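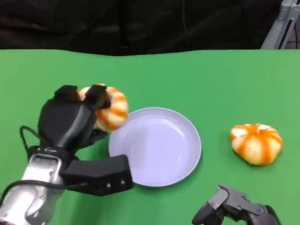

Dos calabazas pequeñas, rayadas, junto a un plato claro.

Cómo cuidar las botas de fútbol en casa

Por Yakubu Isah
79 veces compartido · 6 comentarios

Cuando llegué al Noltstead, un equipo de aficionados, tenía un solo par de botas y con él jugué dos temporadas. Aprendí a cuidarlas porque unas nuevas me costaban demasiado. Escribo aquí lo que hago yo después de cada partido, en la cocina o en el balcón.

Primero el barro. Golpeo una suela contra la otra fuera de casa y dejo lo más fino para un cepillo de dientes viejo. Si el barro está seco sale mejor que mojado. Entre los tacos uso un palillo de madera, nunca el cuchillo, que una vez me corté la suela y también el dedo.

Para lavar pongo en un cubo 900 ml de agua tibia y una cucharadita de jabón neutro. Mojo el trapo, lo escurro bien y limpio la parte de arriba. Las botas no se meten enteras en el agua y tampoco en la lavadora, aunque muchos compañeros lo hacen. A 600 revoluciones el pegamento sufre, y a Uchenna Jibrin, nuestro lateral, se le abrió la puntera justo antes del partido contra el Erkano.

Para secar, papel de periódico dentro. Lo cambio a la hora y otra vez antes de dormir. Lejos del radiador y del secador de pelo. El cuero con calor se pone duro y luego aparecen grietas en la zona donde dobla el pie.

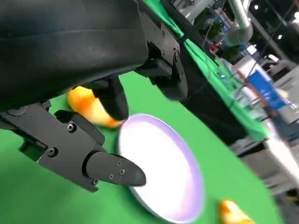 Naranja y amarillo al borde del plato.

Si las botas son de cuero, una vez al mes les paso crema incolora, muy poca, con un calcetín viejo. Las sintéticas no la necesitan.

El olor. Una cucharada de bicarbonato en cada bota, toda la noche, y por la mañana se sacude. Las plantillas las saco siempre y las lavo aparte, a mano.

Los tacos de rosca hay que quitarlos de vez en cuando, porque si no se oxidan y ya no salen. Pongo una gota de aceite en la rosca y aprieto con la llave sin hacer mucha fuerza. Guardo los de repuesto en un bote de cristal, los largos separados de los cortos.

En verano, hasta septiembre, las botas quedan en una bolsa de tela con papel limpio dentro. En bolsa de plástico no, que cogen moho.

Y los guantes de portero, que me preguntan mucho: agua tibia, apretar con la mano sin retorcer, y colgar a la sombra. Se guardan un poco húmedos, con las palmas sin tocarse, porque el látex se pega.

50 me gusta · Compartir · Comentar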